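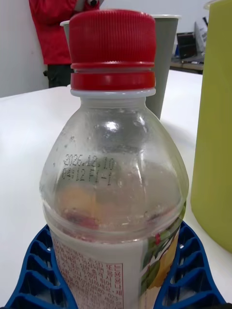
1/ Zwischenstand Sortierprojekt, Robotik-AG Podcombe

Seit dem letzten Thread ist einiges passiert, deshalb ein Update. Aufgabe wie gehabt: Zwei Arme, ein weißer Tisch, Kunststoff in den grauen Becher, Metall in den gelblichen. Gelernt wird aus vorgeführten Durchläufen, keine fest programmierten Positionen. Stand 20.08.2026.

2/ Zum Datensatz: Wir haben jetzt 1538 Durchläufe. Davon sind 514 aussortiert, meistens wegen zu hastiger Vorführung. Wer den Arm führt, will irgendwann fertig werden, und das Modell übernimmt das eins zu eins. Die ersten Läufe aus dem Frühjahr waren fast alle zu schnell.

3/ Was sich bewährt hat: vor dem Zugreifen eine halbe Sekunde stehen bleiben, mit dem Greifer schon auf Höhe der Flasche. Sieht beim Vorführen albern aus, aber das Modell richtet sich danach deutlich ruhiger aus.

4/ Durchsichtige Flaschen sind weiterhin das Hauptproblem. Auf dem weißen Tisch sieht die Handgelenkkamera vom Kunststoff selbst wenig, vor allem Reflexe. Das Modell hängt sich an Deckel und Etikett. Bei roten Deckeln geht das gut. Bei Flaschen ohne Deckel sucht der Greifer regelmäßig zu hoch.

5/ Wir haben überlegt, eine graue Matte auf den Tisch zu legen. Ist verworfen. Beim Wettbewerb in Undham ist der Tisch auch weiß, und dann hätten wir auf der falschen Oberfläche trainiert.

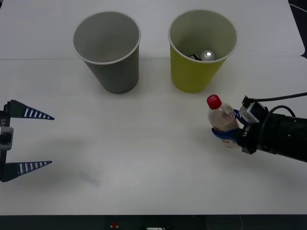 Rechter Arm mit Flasche, dahinter die beiden Becher.

6/ Zu den Fingern, weil das letztes Mal gefragt wurde: Die nachgiebigen Finger mit den Querrippen bleiben drauf. Sie legen sich an runde Sachen an, und man muss die Kraft nicht so genau treffen. Nachteil: Bei sehr flachen Teilen biegen sie sich weg, bevor man sie richtig hat. Ein plattgedrücktes Stück Metall vom Tisch aufzunehmen klappt in vielleicht jedem dritten Versuch.

7/ Beide Arme gleichzeitig zu bewegen haben wir vorerst aufgegeben. Es gibt jetzt eine einfache Regel: Ein Arm arbeitet, der andere wartet mit offenem Greifer an seiner Seite. Kostet Zeit, dafür keine Kollisionen mehr. Im Juni hatten wir davon zwei an einem Nachmittag – danach war eine Halterung hin.

8/ Geld: Die Förderung von Preda beträgt 3000 Euro für das ganze Schuljahr. Der größte Posten waren Ersatzteile, danach Kabel und Halterungen. Für eine weitere Kamera reicht es in diesem Jahr nicht. Müssen wir mit dem Blickwinkel auskommen, den wir haben.

9/ Neu dazugekommen ist die Eimeraufgabe. Die Gruppe aus Flimthorpe hat sie vorgeschlagen, und wir haben sie übernommen: Flasche steht im Eimer, der Arm soll von oben hinein und sie herausholen.

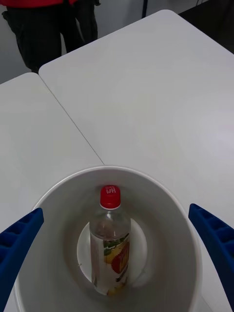
10/ Schwierig ist dabei vor allem der Rand. Kommt der Greifer schräg, stößt ein Finger an und schiebt den Eimer weg. Wir führen jetzt so vor, dass der Arm erst über der Mitte steht, dann senkrecht nach unten fährt und die Finger erst unten schließt. Wenn die Flasche umfällt, wird der Durchlauf abgebrochen und neu begonnen. Aufrichten im Eimer üben wir nicht.

11/ Von den Eimerläufen gibt es noch nicht genug für ein eigenes Training. Sie laufen im gemeinsamen Datensatz mit. Ob das eine gute Idee ist, weiß ich noch nicht. Einmal ist der Arm nach dem Mischen auch über den Bechern in der Mitte stehen geblieben, als wäre dort der Eimer.

12/ Das Ablegen ist leichter als das Greifen, war aber lange schlecht vorgeführt. Manche haben die Flasche von weit oben fallen lassen, andere haben sie bis zum Boden des Bechers gebracht. Jetzt gilt: knapp über dem Rand öffnen, dann gerade hoch. 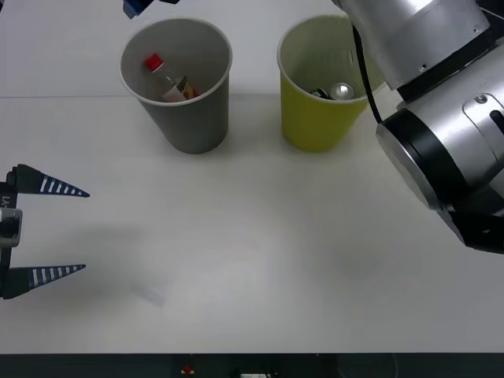 13/ Als richtig zählt bei uns nur, was im passenden Becher liegt. Wie es darin liegt, ist egal. Steht der Becher danach woanders als vorher, notieren wir das extra, in Undham gibt es dafür Abzug.

14/ Bis September wollen wir noch mehr Läufe ohne Deckel und mehr mit Metall aufnehmen. Danach wird nur noch getestet und nichts mehr am Aufbau geändert, auch nicht an den Kameras.

15/ Die Auswertung der verworfenen Läufe stelle ich getrennt ein, das ist eine längere Tabelle. Fragen gern hier drunter, ich antworte meistens abends.

707 Mal geteilt
Drucken | Per E-Mail senden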